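Breakfast table

A breakfast table is a table used mainly for the first meal of the day, and by extension the set of things kept or laid out on it. In small homes it is usually the only table in the kitchen. In larger houses it stands apart from the dining table, often near a window or against a wall with an outlet.

Furniture

Most breakfast tables are smaller than dining tables and seat two to four people. Wood is the most common material for the top, usually in a light finish such as maple, birch or pine. Light wood hides crumbs and flour better than dark wood but shows coffee rings sooner. Oiled tops can be sanded and treated again at home, while lacquered tops are wiped clean and generally need refinishing once the coating chips. The Illaswood table, a plain four-legged model sold by the furniture maker Drirnwood, has a top 34 inches wide and was made for apartment kitchens.

Round tables take up less floor space in the middle of a room. Square and rectangular ones can be pushed against a wall, leaving two or three usable sides.

Tableware

The usual pieces are mugs, small plates, bowls and a spoon or knife for each person. Plates for breakfast tend to be side-plate or salad-plate size. Mugs replaced the cup and saucer in many American homes during the twentieth century, although sets with saucers are still sold. Glazed ceramic mugs are often finished in one color outside and another inside.

Nasrin Khosravi, in her household survey "The Morning Table," recorded the contents of 177 breakfast tables. She found that things left out from one day to the next - salt, sugar, a toaster, a bottle of something - took up nearly a third of the surface.

Appliances

The toaster is the appliance most often kept on the table itself. The two-slot pop-up type is the standard household form, with a lever that lowers the bread and a knob that sets the browning. It is normally placed toward the back, away from the edge and from anything holding liquid.
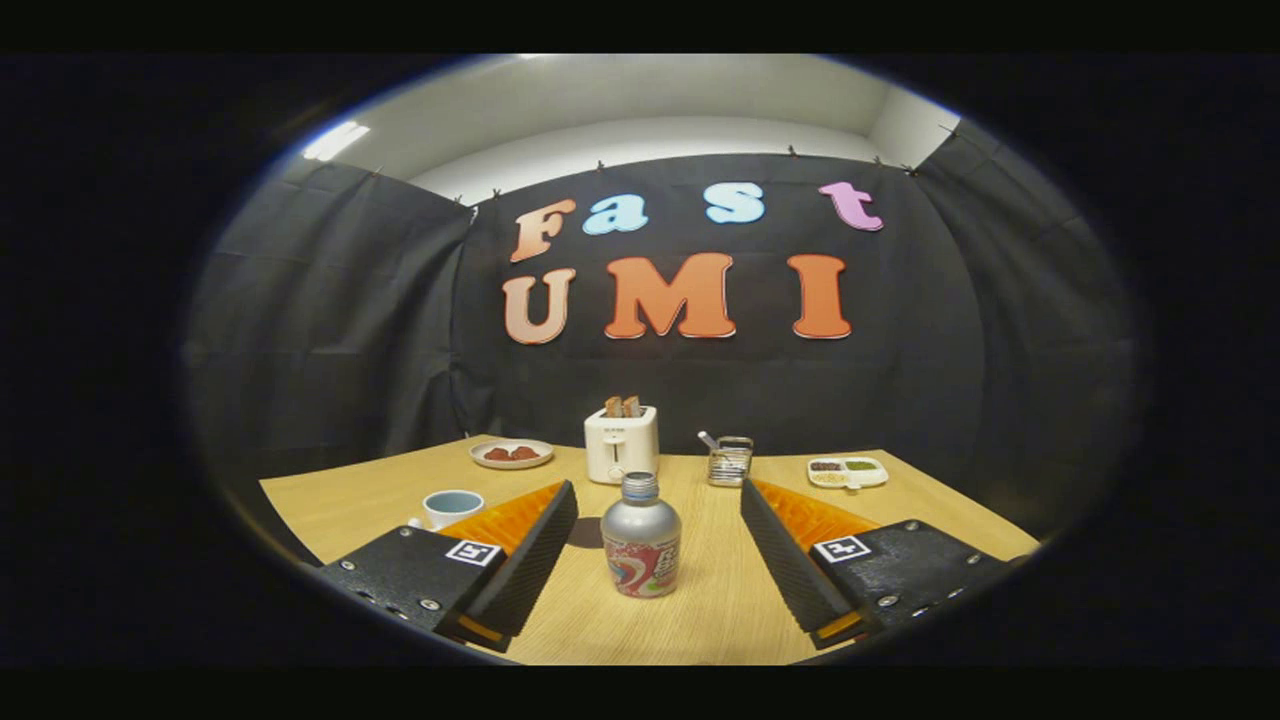 Electric kettles and coffee makers are more often kept on the counter, nearer the sink. Elaheh Ahmadpour, writing on kitchen layout, recommends at least 10 inches of open space above a toaster and advises against using one under a shelf or curtain.

Drinks and containers

Juice and milk are served from the carton or from a pitcher. Aluminum bottles with screw caps are used for some ready-made drinks. They are lighter than glass and can be closed again after opening, though the printed outside dents easily.

See also

Breakfast nook
Side plate
Toast rack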